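Speaker notes: Teaching a gripper to tidy a coffee box
Student project talk, Hineck robotics club 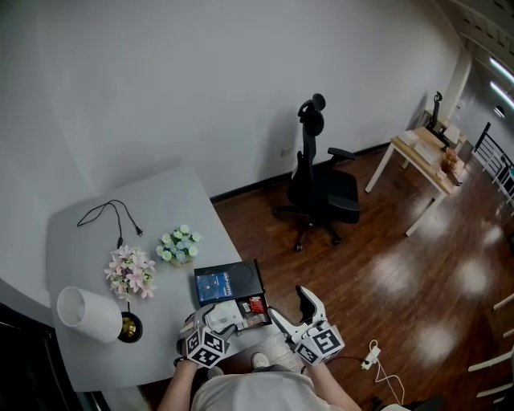

Talk time: 3 minutes, plus questions

Start with the task. The black box on the table holds a DRIP COFFEE packet, a small red packet and some white paper items. We want an arm to sort what goes in that box. Before the arm tries it, one of us does it by hand with a pair of grippers, many times over.

Point to the cubes at the base of the grippers. Black-and-white markers on each visible face. Our software, Gidix, reads those and works out where each gripper is and which way it is turned. Say that we printed the first set too small and had to redo them.

Mention the clutter. Lamp, two pots of artificial flowers, a power cord with the plug lying loose on the table. We move these between sets. Last term we trained on a bare table and the arm got lost as soon as anything else was on it.

Numbers, say them slowly:
Our goal is 600 demonstrations by August.
We can record up to 120 in one long Sunday session.
Each clip is checked by a second student before it goes in the set.

What went wrong. Thin paper is the hardest thing we handle. The jaws either slide over it or pick up two pieces. We tried softer pads, which helped with paper and made the packets worse — we went back to the old ones. Also, people rush. The fast clips look fine to us and train badly. We now ask everyone to pause before closing the jaws.

If there is time, talk about Morrison. That is our name for the first trained model. It reaches for the right packet most of the time but lets go too early. Grarkar is the second one, trained on the slower clips. No results yet, so don't promise any.

Likely questions:
Why two grippers? One can steady the box while the other lifts.
Why not use a joystick? We did in the first month. It took 3 times as long per clip and wrists got sore.
Can new members join? Yes, no coding needed to record.

Leave the sign-up sheet by the door and hand the clicker to the next group.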